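Making a play-food tray from a cardboard box

Most guides to this want you to buy a wooden tray with compartments. I don't see why. A cardboard box does the job, and when it goes soggy you make another.

You need one box, a craft knife, a ruler and black tape. Any tape will hold — I use black because the corners are where small hands pull, and I like to see when it starts lifting.

1. Cut the box down to low walls. Most instructions say to keep them high so nothing rolls out. High walls mean children tip the whole thing over to reach the food.
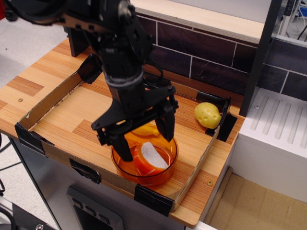
2. Cut out the base if your worktop wipes clean. I doubted this one myself, but crumbs and glitter collect in a cardboard floor and never leave.

3. Tape each corner, folding the strip over the top edge. Add more tape wherever a wall bends when you press it.

4. Put in one see-through bowl and a few pieces of food. A banana, a potato and a slice of salmon are plenty. The Relldale set I was given had 20 pieces, and 17 of them lived under the sofa.
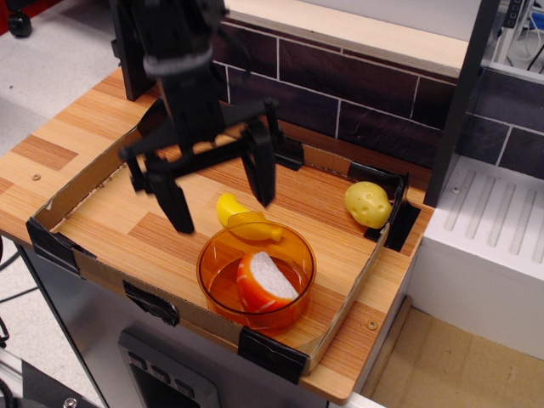

5. Leave it out for a day before you add anything else. Reet Kuusk at the Dosholm playgroup swaps one item every week. I'm not convinced they notice, but it costs nothing.

Check the tape every 2 or 3 weeks and replace any strip that has come loose.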